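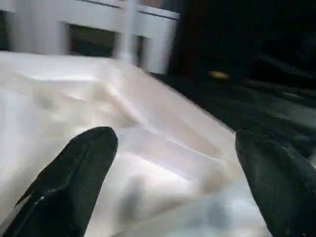 Re: [linens] Getting creases out of white sheets
From: Morena Fiore
February 7, 2026

Hello Baldur, and hello everyone,

Baldur Skov wrote:
> I fold my white sheets as soon as they are dry and they still
> come out of the cupboard looking like old maps. Is it the
> folding or the washing? I have 6 of them and no patience left.

A bit of both, I should think! The slippery satiny sort is the worst, and I say that as someone who bought two sets from Lo Presti in July and has been grumbling at them ever since (lovely to sleep in, mind you). What helped me was taking them out the minute the machine stops, giving each one a good hard shake - out of the window if the neighbours are away - and hanging it by the long edge.

Then I fold in half lengthways, and in half again, and roll it up like a towel. Afroza put me on to the rolling and I was doubtful, but 3 months on there are far fewer sharp lines, and the rolls sit very nicely on the narrow shelf.

If you do iron, keep it cool and do the turned-down top only. The rest is under the blanket anyway.

Do let us know how you get on, and love to all at Trovedberg.

Morena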